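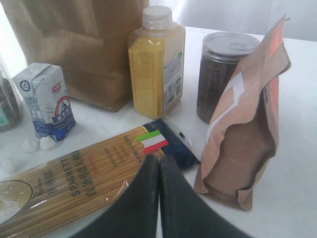

特集|台所と買いもの

乾物の棚をもう一度好きになる
スパゲッティと粒ものと、紙袋をあける夕方

買いものから帰って、袋の中身をテーブルに出す時間が好きだ。冷蔵庫に急いで入れるものを片づけてしまうと、あとには急がないものが残る。スパゲッティの長い包み、ざらざらと音のする穀物、瓶詰め、紙パック。しまう場所はだいたい決まっているのに、すぐには手が動かない。今週はこれで何を作ろう、と考えはじめてしまうからだ(そしてたいてい、お湯を沸かしはじめる!)。

今回の特集は、その「急がないもの」の話である。地味な題材に思えるかもしれないが、取材を始めたらこれが楽しくて、予定していたページ数では足りなくなった。

■ 袋の中で一年を過ごす麺

乾麺のスパゲッティは、台所でいちばん辛抱強い食べものだと思う。まっすぐで、軽くて、場所を選ばない。困るのは長さくらいのものだ。引き出しに斜めに入れると手前の端が引っかかり、棚に立てれば倒れる。開封したあとの袋はさらにやっかいで、輪ゴムでとめたつもりが、次に取り出すと床に数本散っている。

港町バレノラで食料品店「カシク」を営むマリアン・ハラースさんに、この悩みをぶつけてみた。

「端を切るときに欲張らないことですね。口を全部あけてしまう人が多いんですけど、角だけ斜めに切れば、そこから少しずつ振り出せます。残りは折ってクリップ一個。うちの母はずっとそうしていました」

さっそく帰って試した。確かに、どっと出ない! 袋を傾けて指で受けると、一人分がきれいに滑り出てくる。ただし勢いよく振ると、やはり床に散る。私は散らした。

輸入品のパスタには、商品名の横文字に、売られる土地の言葉が添えられていることが多い。ハラースさんの店でも、文字の違う包みが同じ棚に並んでいて、それを眺めるだけで小さな旅をしている気分になる。読めない文字があっても、ゆで時間の数字だけはたいてい見つかる。そこさえわかれば夕飯にはなるのだ。

迷ったときは表示より一分早く一本引き上げて、噛んでみる。芯が白く針の先ほど残っていたら、ソースの鍋に移してちょうどいい。ゆで汁はおたま一杯を必ず取っておく。これを忘れてざるにあけ、流しに向かって声を上げた経験は、きっと私だけのものではないはずだ。

■ 黄色い粒の実力

もうひとつの主役は粟やきびといった、粒の小さな雑穀である。正直に書くと、私は長いことこれを「体によさそうな人の食べもの」だと思って遠巻きにしていた。考えが変わったのは7月、料理教室「セユム」の台所で、ダリウス・ブザトゥさんの粟がゆを食べたときだ。

鍋の中身は粟と水、それに塩。それだけなのに、とろりとして、かすかに甘くて、とうもろこしの湯気のような匂いがする。おかわりをして、作り方を書きとめ、帰り道に一袋買った。

ブザトゥさんの分量は、粟200グラムに水がたっぷり。目の細かいざるで洗い、粒が鍋底に貼りつかないように最初だけよくかき混ぜ、沸いたら弱火で29分。

「なぜ30分にしないんですか、と毎回聞かれます。最後の一分は蒸らしに取っておくんですよ」とブザトゥさんは笑う。どこまで本気なのかはわからなかったが、私も家ではきっちり29分に合わせている。

朝はそこに氷砂糖をひとかけ落とす。溶けきる前に食べはじめて、甘いところと甘くないところを行ったり来たりするのがいい。夜ならにんにくを油で香ばしくして、その油ごとかける。同じ鍋から出てきたとは思えないほど、別の料理になる。

冷めて固まった分も捨ててはいけない。切って焼くと、表面がかりっとして中はもっちり。うちではこちらのほうが人気で、わざと余らせるようになった。

■ 瓶か、ボトルか、袋のままか

粒ものの保存には流派がある。ガラス瓶派、密閉袋派、そして空いたペットボトルに漏斗で移す派。

三つとも一か月ずつ使ってみた結果、私は粟に関してはすっかりボトル派になった。口が狭いので、振り出す量を加減しやすい。透明だから減り具合が見える。ふたを締めれば横に倒れても慌てなくていい。弱点は、中を洗ったあとの乾きにくさだろう。逆さにして一晩、さらに上向きで半日。急いで詰めると、内側に粒がびっしり貼りついて情けないことになる。

ガラス瓶は、色の濃いものを入れると途端に格好がつく。黒豆、干ししいたけ、黒ごま、甘辛い佃煮。並べたときの重みがいいし、においも移りにくい。そのかわり棚板にかかる重さは相当なもので、雑貨工房「エルゲート」のロッテ・バールトさんは、瓶を載せる棚なら一番下か、せいぜい腰の高さまでと決めているそうだ。

「上の棚に置くのは、落ちてきても笑える物だけ。麺と、のりと、お茶。豆の瓶は笑えませんから」

バールトさんの工房で作っている乾物用の木箱は、内寸の長さが32センチある。袋のままのスパゲッティが、折り曲げずにすっと入る。見せてもらったとき、思わず三回出し入れしてしまった。ふたのない浅い箱なので、棚から引き出せば中身が一目でわかる。奥に眠っていた春雨と再会するのも、こういう箱のおかげである。

■ 紙袋は畳まずに使う

買いものの紙袋についても書いておきたい。底の平らな茶色い袋は、立てておけるのが何よりの長所だ。中身を出したら口を外側にくるりと二回折り返す。すると背が低くなって、腰がしっかりして、じゃがいもや玉ねぎの仮住まいにぴったりの入れものになる。光をさえぎるし、土が落ちても袋ごと始末できる。

底が湿っていないかだけは確かめたい。牛乳の紙パックや冷えた飲みものを入れて帰った日は、底に水気がついていることがある。広げて風に当ててから使うと長持ちする。

うちの紙袋は三代目で、折り目のところが布のようにやわらかくなってきた。そろそろ引退させるべきなのに、手触りがよくて捨てられずにいる。

■ 今夜の一皿

最後に、急がないものだけで作れる夕飯をひとつ。ハラースさんに教わった「カシクのにんにくスパゲッティ」である。

麺は二人で200グラム。にんにく二片を薄切りにして、冷たいフライパンにオリーブ油と一緒に入れ、弱火にかける。縁がきつね色になったら火を止め、赤唐辛子を一本。ゆで汁を少しずつ加えて揺すり、白っぽく濁ったら、麺を入れてもう一度火にかける。ここまで、お湯が沸いてから20分もあれば届く。

ハラースさんはここに、乾煎りした粟をひとつかみ散らす。これがすごい! ぷちぷちと香ばしくて、粉チーズの代わりどころか、こちらを目当てにまた作りたくなる。乾煎りは弱火で、鍋をずっと揺すりながら。はぜる音がして、色が一段濃くなったら皿にあける。鍋に置いたままだと余熱であっという間に焦げる。

粟は洗って、よく乾かしてから煎ること。私は最初、濡れたまま鍋に入れて、だんごを作ってしまった。そのだんごも塩をふって食べた。

文/編集部 料理指導/ダリウス・ブザトゥ

関連記事
・にんにくの芽が出たら 捨てずに使う小さな工夫
・氷砂糖の使いみち帖 煮もの、お茶、果実酒
・エルゲートの木箱ができるまで
・バレノラの朝市を歩く
・乾物棚の衣替え 湿気の季節を前に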